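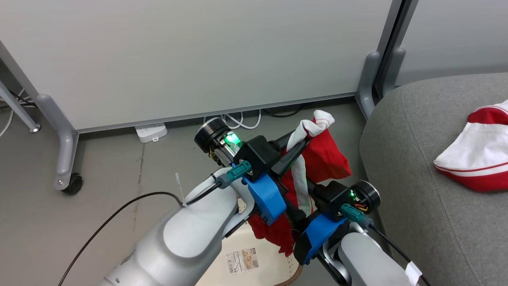 Monday. Fault 1047 again on the right gripper, first time at 9:40 a.m., during the two-handed handover of the red garment. Same symptom as last week at Horgan. The left side opened on command, the right side reported open and stayed closed. The left arm then began its retract while the right was still gripping, and the cloth went tight between whatever it had caught on and the right fingers. I hit the stop before the wrist limit did.

I left everything powered and wrote down the state before clearing it. Controller said right gripper open, current near zero, no motion pending. Fingers were closed on fabric. The status lights on both motors were green, so the lights are no help with this fault. I should have written that in the log last time and didn't.

Cleared the fault from the Plerus console. Right gripper opened by itself as soon as the fault was acknowledged, with no new command from me. I don't like that. The old open command must have been sitting in the queue, and the acknowledge let it through. My hand was nowhere near it, but only by habit. New rule for myself: purge the queue first, then acknowledge, and keep clear of both arms until the position readout has settled.

Checked the easy things next. Connectors on both gripper housings seated, screws tight. Cable along the right arm had no kink I could find with my fingers. Swapped the right and left gripper cables at the base end and reran the handover. The fault stayed on the right side, so the cable is probably fine. Swapped them back.

Then the grip force. It is set to 18 newtons on both sides, a setting I picked for thin cotton and never changed when we moved to thicker, fuzzier material. Thick fabric springs back against the fingers, and I had assumed this would help them open. I'm less sure of that now.
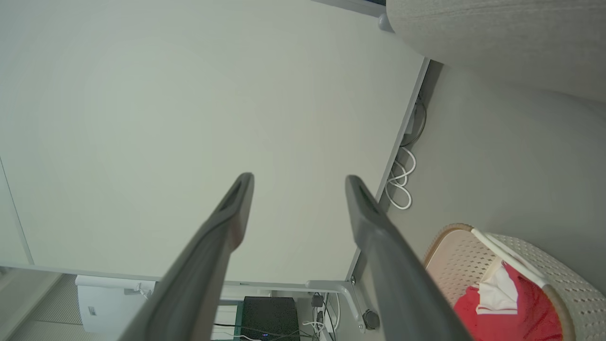
After lunch I ran the gripper on its own, no fabric, open and close over the bare desktop. Not one fault. Put fabric back in and the fault returned within a few minutes. So it needs a load, and it needs some time at that load. A quick pinch and release never triggers it. A long hold does, mostly when the other arm moves while the first is holding.

Pulled the motor log and lined it up with the arm log, which took longer than it should have. The two clocks are still offset and I still correct for it by hand. In every failed release, the open command arrived while the gripper was in its hold state, and the hold state had lasted longer than 2630 milliseconds. Below that, every release worked. The Bamudus manual lists a hold timeout but gives no value and doesn't say what happens after it. My reading is that the motor driver drops into a low-current mode, takes the open command, marks it as done and never carries it out. The reported position is then the commanded position and has nothing to do with where the fingers are.

That last part is the safety problem. Our software trusts the reported position before it lets the other arm pull away. With cloth the cost is a stretched seam. With something rigid it would load both wrists. The Honville cell runs the same driver and handles stiff parts, so I sent them a note before leaving the bench.

Changes made today. The retract on either arm now waits for a measured current spike on opening as well as the reported position. The hold is refreshed every second so it should not reach the timeout. Arm speed during handover is cut by half until I trust this. Force is unchanged, because I want to change one group of things at a time.

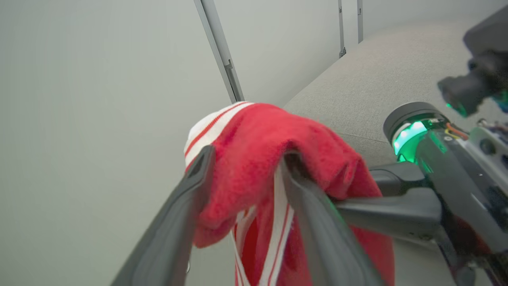

Can the arms be left to run overnight with the fix in place?

Not until the measured check has been shown to catch a failed release. At the moment I only know that the refresh seems to prevent one, and a short afternoon of clean handovers is weak evidence. The test has to be done with the refresh turned off, so that the fault happens on purpose and the retract is blocked. Until then someone stays within reach of the stop button.

Ran that test once before six. Refresh off, long hold, open command. Fault came up, the left arm stayed put and the console showed the new message. One pass. I want it repeated with the sides reversed, and I had no time for it.

Open items: ask Bamudus for the timeout value in writing. Fix the clock offset. Find out why acknowledging a fault releases queued commands, and whether that can be turned off in Plerus or needs a change on our side. Printed the queue rule and taped it next to the console. Arms parked, grippers open and checked by eye, power off at the wall at 6:25.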